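5장. 공개 시연일의 준비와 진행

5.1 이 장의 범위
이 장은 방문객이 있는 날에 손잡이형 그리퍼를 시연하는 방법을 설명합니다. 평소의 수집 작업은 3장을 보십시오. 내용은 Zurnberg 전시실에서 한 시연을 기준으로 썼습니다. 다른 장소에서는 통로의 폭과 조명이 다르기 때문에 5.2의 순서를 먼저 확인하여 주십시오.

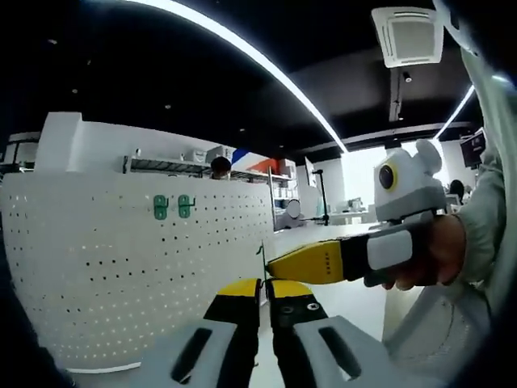
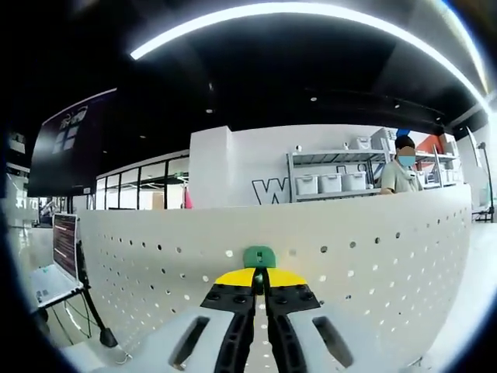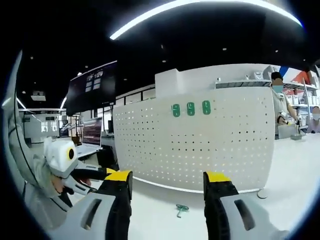

그림 5-1부터 5-3까지: 구멍이 뚫린 흰색 곡면 패널 앞에서의 그리퍼 작업

5.2 시연 장소의 준비
1. 시연 시작 20분 전까지 모든 장비의 전원을 켭니다. 전원을 켠 직후에는 위치 추정값이 안정되지 않을 수 있습니다.
2. 작업 대상인 작은 녹색 부품을 준비합니다. 고리 모양 부품은 패널의 구멍에 걸어 두고, 나머지는 상자에 보관합니다.
3. 시연자가 서는 자리와 방문객이 서는 자리를 바닥 테이프로 나눕니다. 테이프는 바닥과 색이 잘 구별되는 것을 사용하십시오.
4. 노트북의 케이블이 통로로 나오지 않게 정리합니다.
5. Sutum 프로그램을 실행하고 "시연" 모드를 선택합니다. 이 모드에서는 기록이 자동으로 저장되지 않습니다.

참고: 저장이 필요한 경우에는 5.5를 보십시오.

주의: 천장 조명을 시연 도중에 끄거나 켜지 마십시오. 밝기가 갑자기 변하면 카메라의 노출이 다시 맞추어질 때까지 화면이 하얗게 보입니다.

5.3 시연의 진행
1. 방문객을 한 조에 4명 이하로 안내합니다. 조가 더 크면 뒤에 있는 사람이 손가락의 움직임을 볼 수 없습니다.
2. 시연자는 그리퍼를 한 손으로 잡고, 손가락 끝을 부품의 앞에 맞춥니다. 이때 렌즈를 손이나 소매로 가리지 않습니다.
3. 손가락을 천천히 닫습니다. 부품이 두 손가락 사이의 가운데에 오지 않으면 다시 열고 위치를 고칩니다. 힘을 더 주어서 해결하려고 하지 마십시오.
4. 부품을 패널에서 위쪽으로 조금 들고, 그 다음에 앞으로 당깁니다. 바로 당기면 고리가 구멍에 걸립니다.
5. 부품을 카운터 위에 놓고 손가락을 완전히 엽니다.
6. 같은 동작을 한 번 더 합니다. 두 번째에는 말을 하지 않고 동작만 보여 주는 것이 좋습니다. 방문객은 첫 번째에 설명을 듣느라 손을 잘 보지 못합니다.

참고: 두 사람이 동시에 시연할 때에는 서로의 그리퍼 끝이 닿지 않도록 한 사람이 먼저 움직이고 다른 사람이 기다립니다. 순서는 시작 전에 정하십시오.

참고: 부품이 바닥에 떨어지면 그 동작은 중단합니다. 그리퍼로 바닥의 부품을 집는 것은 가능하지만, 허리를 굽힌 자세에서는 옆 사람과 부딪치기 쉽습니다. 손으로 주우십시오.

5.4 방문객의 체험
1. 체험을 원하는 방문객에게 먼저 손잡이를 잡는 방법을 보여 줍니다.
2. 긴 목걸이와 넓은 소매는 정리하도록 부탁합니다.
3. 시연자는 방문객의 옆에 섭니다. 앞에 서면 카메라의 시야를 막습니다.
4. 체험 시간은 한 사람에게 2분입니다. 다음 사람에게 넘기기 전에 손잡이를 닦습니다.

주의: 어린이는 보호자와 함께 체험합니다. 손가락 사이에 사람의 손을 넣게 하지 마십시오.

방문객은 부품을 잡지 못하면 자기의 실수라고 생각하고 미안해하는 경우가 많습니다. 그럴 때에는 거리를 조금 줄여 보라고 말해 주십시오. 처음 하는 사람은 대부분 너무 먼 곳에서 손가락을 닫습니다.

5.5 기록을 저장하는 경우
1. 방문객에게 화면에 얼굴이 들어갈 수 있다는 것을 설명하고, 동의를 받습니다.
2. Sutum의 모드를 "시연"에서 "기록"으로 바꿉니다.
3. 파일의 이름에 조의 번호를 넣습니다.
4. 끝난 뒤에 기록을 Bonen 저장 장치로 옮기고, 노트북에 남은 파일을 지웁니다.

주의: 동의하지 않은 방문객이 한 명이라도 있으면 그 조의 기록은 하지 않습니다.

2월의 시연에서는 기록이 약 71개 저장되었고, 이름이 같은 파일이 있어서 정리에 시간이 오래 걸렸습니다. 위의 3번은 그 뒤에 추가한 것입니다.

5.6 종료
1. 모든 부품을 패널과 바닥에서 모아 상자에 넣습니다. 카운터의 뒤쪽도 확인하십시오.
2. 손가락의 나사가 풀리지 않았는지 손으로 만져서 확인합니다. 풀린 나사는 6장의 방법으로 다시 조입니다.
3. 렌즈를 마른 천으로 닦고 덮개를 씌웁니다.
4. 전원을 끄고, 배터리를 분리하여 Talukder 충전함에 넣습니다.
5. 점검표에 이름과 종료 시각을 적습니다.

이 장의 내용에 대한 문의는 작성자 Selamawit Wolde에게 보내 주십시오. 문의할 때에는 사용한 그리퍼의 번호를 함께 적어 주시기 바랍니다.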